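I have spent a good part of this year showing a two-armed robot how to do jobs that take me a few seconds. The one on the bench at Pradiden involves a green bottle with a rod in its neck, of the sort that goes with a plug-in unit, and it has changed my mind about how this work should be done.
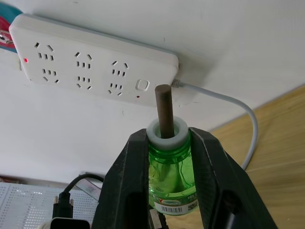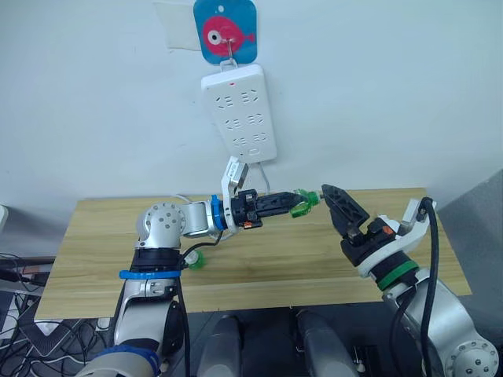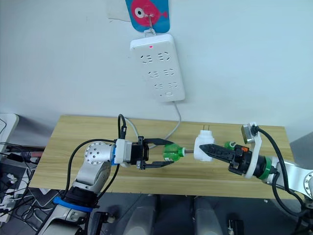

There are two camps. One says you should take hold of the arms and move them yourself. The other says you should sit back with a pair of controllers and drive them from a distance. Madigan, where I worked before, was firmly in the first camp. Pradiden is in the second, and I now think Pradiden is right for anything that needs both arms.

Moving an arm by hand feels natural, and that is the trouble with it. You lean round the elbow to see better. You feel a part catch and ease off without thinking. None of that is available to the robot later on, when it has to manage with its cameras and its own joints. With the controllers you get the same poor view it gets, and if you can't do the job that way you find out early.

The cost is time. We recorded 300 runs of this task in January, and Farhad Rostami, who did most of the driving, threw out 29 of them. His first good run took around 40 minutes of trying. By hand I would have had one before my tea was ready.

I still use hand guiding for single-arm work. For wiping a surface or pressing a switch it is quick and good enough – the path matters more than the grip. But two arms need two hands at least, and usually a second person, and then you are recording an argument between two people about where the bottle should go.

What I would like to see is firms saying which method they used. Finia and Lotine both publish their success rates and leave this out, so the figures can't be compared with ours or with each other's.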